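Istton Letters
README for the second release

What's in the box

Istton Letters is a collection of 3000 short notes written by people to other people they would mostly rather not have had to write to. Thank-yous for presents, apologies for missed dinners, replies to wedding invitations, requests that next door's leylandii be looked at. All in English, all from the town of Istton or near enough to get the Istton free paper through the door.

It was put together for people who study politeness: how it is phrased, where it goes in a message, and what happens to it when the writer is cross. You may also use it to find out how to decline a christening. Several of us have.

Where it came from

The notes were handed in at the library in a biscuit tin, or sent to us by email, after a notice in the free paper. Everyone who gave us a note signed a slip saying they had written it themselves. Notes received were not accepted, however good, and the person who brought in a carrier bag of her sister-in-law's Christmas letters was sent home with them.

Handwritten notes were typed up by two people working separately. Where they disagreed, a third looked at the original and usually invented another reading, at which point the word was marked [unclear].

Spelling has been left alone. Underlining is kept with an underscore on either side of the word. Double underlining is kept with two, and there is more of it than you would think in the car parking section.

Files

letters.csv
One row per note.

slips.csv
Which version of the consent slip was signed. The early version had "consent" spelt wrongly and is still valid.

guide.txt
Instructions given to the markers. Read the part on "kind regards" before you write to us about "kind regards".

Columns in letters.csv

id: a number. The numbers have gaps where people changed their minds.

occasion: gift, meal, invitation, illness, bereavement, neighbour, parking, other. Parking was part of neighbour in the first release and grew out of it.

channel: card, letter, email, text, windscreen.

opening: the greeting, exactly as written. Empty if there wasn't one. A bare first name followed by a full stop counts as a greeting, though it doesn't feel like it.

body: the note itself, with names and house numbers replaced.

closing: the sign-off, exactly as written.

warmth: a score from each of 2 markers, kept apart and never averaged. We tried averaging. It made a furious note and a gushing one look like a pair of bank statements.

sorry: yes, no, or conditional. Conditional covers "I'm sorry if", "I'm sorry you feel", and "I'm sorry but". In all, 116 of the notes are marked conditional, and 104 of those are about parking.

Known problems

People who answer a notice asking for polite letters are people who write polite letters. The rude of Istton are badly under-represented and have made no effort to put this right.

Thank-you notes from children were nearly all written with a parent standing over them. The guide has a way of marking this (look for the sudden change of subject to school). It is not reliable.

Text messages came to us as typed copies, so small pictures have been dropped. A message that looks curt may once have ended in a sunflower.

December is enormous. If you want an even spread over the year, take a sample.

Changes since the first release

Added the windscreen channel. Split parking from neighbour. Removed one note that proved to be the words printed inside a shop-bought card. Corrected "Yours faithfully" in the rows where our typing program had helpfully changed it to "Yours truly".

Where else to read about it

A shorter version of this README appeared in the Tovico newsletter, which had the columns in the wrong order and has been very nice about it.
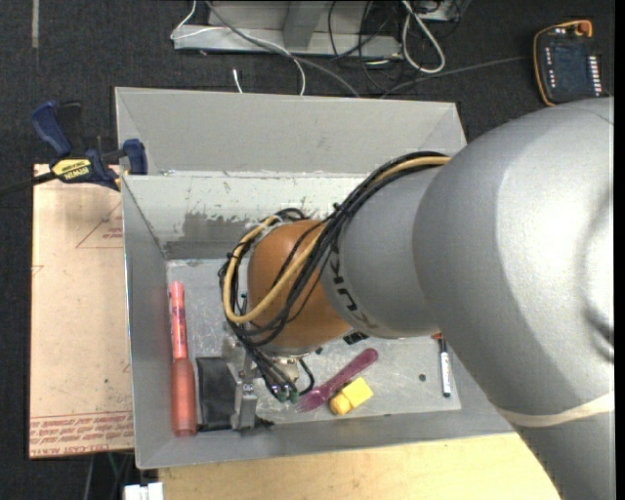
The marking was done in Rebane, a free program that shows you one note at a time and won't let you go back. Export files from Rebane open in most spreadsheets. If they open as a single very wide column, choose semicolon as the separator. The Dramix format from the first release is no longer supplied. Anyone still needing it can convert letters.csv with the script in the tools folder, which works, and complains throughout.

Terms of use

Free for study and teaching. Please don't try to work out who wrote what. It's a small town and you would probably manage it, which is the reason for asking.

Don't use the notes to write greetings cards for sale.

Getting in touch

Errors, missing rows and withdrawn notes should go to the address in contact.txt. It is read on Thursday mornings. Messages are answered in the order they arrive, including the ones with no greeting.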